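Week 7: Scheduling a short tournament

Read this before Wednesday's tutorial. Bring a pencil and the blank draw sheet from the unit folder. We'll be building a draw by hand before anyone opens a spreadsheet.

## Where we got to

Last week covered venue agreements and who pays for what when a ground is shared. This week assumes the venues are locked in and the number of teams is known. In practice one of those usually moves late, and we come back to that under *Withdrawals*.

## Round robin

Every team plays every other team once. For *n* teams the number of matches is n(n − 1) / 2.

- 6 teams: 15 matches
- 8 teams: 28 matches
- 12 teams: 66 matches

The count climbs quickly. A 12-team round robin on two grounds, with one match per ground per day, takes 33 playing days before any finals. Very few junior competitions can afford that, so most are split into pools.

**Circle method.** Write the teams in two rows. Keep the top left team fixed and move all the others one place clockwise after each round. With an odd number of teams, add a bye and treat it as a team. Eight teams give seven rounds.

## Pools and crossovers

Our running case is the Mastolport under-17 cricket carnival, held each November. Twelve teams, 3 pools of four, one-day matches.

Pool stage: six matches per pool, 18 in all. The three pool winners go through with the best second-placed team, which makes four semi-finalists.

The trouble is picking that second-placed team. The pools are never equal in strength, and net run rate rewards a side that happened to share a pool with a weak one. The Mastolport rules use, in order:

1. Competition points
2. Number of wins
3. Net run rate
4. A draw of lots

Head-to-head is left out here as the teams being compared haven't met. It can be used inside a pool.

Teams that miss the semi-finals still want cricket. Families have paid for flights and a week's accommodation, and a side that goes home after three matches may not enter again. Schedule placing matches for them from the beginning and put the grounds in the budget.

## Rest days

Work out rest before you work out dates. For this age group we use no more than two match days in a row, and bowling limits apply over the whole carnival as well as within a match. Check the current limits with the governing body. Don't rely on an old handbook.

Travel counts against rest. The Kakmont ground is well over an hour by bus from the team hotels, so a team playing there should not have the early start the next morning.

## Crowd and gate

Attendance at last season's carnival final was 1,874. The first semi-final drew 1,259 on a weekday with an early start. The difference matters for parking, toilets, first aid and food, and the organisers had booked the same services for both days.

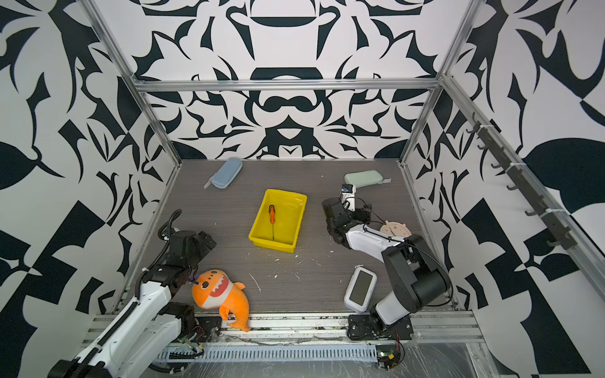
Put the host team's matches where you can handle the largest crowd. It's reasonable to do this with ground allocation, but start times and rest should be the same for the host as for everyone else. Other teams will check.

## Withdrawals

If a team pulls out before the draw is published, redraw. If it pulls out afterwards, leave the draw alone and give its opponents a bye. If it pulls out after playing some matches, the rules need to say whether those results stand. The usual approach is to wipe them all, so that every remaining team in the pool is judged on the same fixtures.

## For the tutorial

Draft a schedule for 12 teams at two Mastolport grounds plus Kakmont. Allow one reserve day before the semi-finals and one after the final. Mark each team's rest days in a separate column.

Reading: Lindqvist, chapter on pool formats. The Zinilbridge draw sheets are optional, but they show a decent way of setting out byes.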